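Firm spends spring teaching a robot to build the PC it may one day replace

April 5, 2024 | 5 comments | 367 shares

Clevau, a small automation outfit best known for machines that put lids on things, has moved on to something with more corners. Since the winter its operators have been steering a pair of robot arms through the assembly of a desktop computer, one part at a time, in the hope that the arms will eventually get the idea.

The method is called teleoperation, and it is less glamorous than it sounds. A person sits at a set of hand controls, moves them the way they would move their own hands, and the arms on the table follow. Everything is recorded. The recordings go into a training program named Clestari, which looks for whatever the good attempts have in common and tries to do that.

The company has logged 691 attempts so far and kept 367 of them. The rest were set aside for reasons listed in the project notes as "dropped," "dropped again" and "operator sneezed."

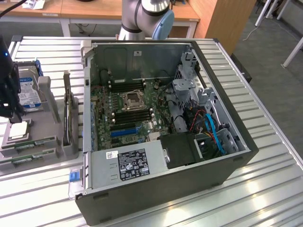

The open tower on the Clevau work table, with the processor, two memory modules and a hard drive in the parts tray at left.

Memory modules are the current sore point. A person pushing one into its slot feels for the click and leans a little harder if it doesn't come. The operators feel nothing through the controls, so they watch a screen and guess, and the software has been learning from their guessing. Clevau says a new set of controls that pushes back against the hand will arrive in May. It said the same of an earlier month.

The processor is handled with more ceremony. It has to be lowered flat and square into the socket, and operators are asked to take as long as they like. Some have liked quite long. Clestari has picked up the habit faithfully and now hovers over the socket for a good while before committing – a trait the engineers would like to train out of it again.

Money for the work comes from Nudeso, a repair chain that wants help refitting old office machines at its workshop in Tô. It has asked for 300 clean runs of the full build before it will consider moving an arm onto the premises. The tally of full builds completed without a human at the controls currently stands at 5, and Clevau describes itself as encouraged.

Related
Lid machine recalled over excess of enthusiasm
Nudeso to close two counters, open one
What your old office PC is worth (less than that)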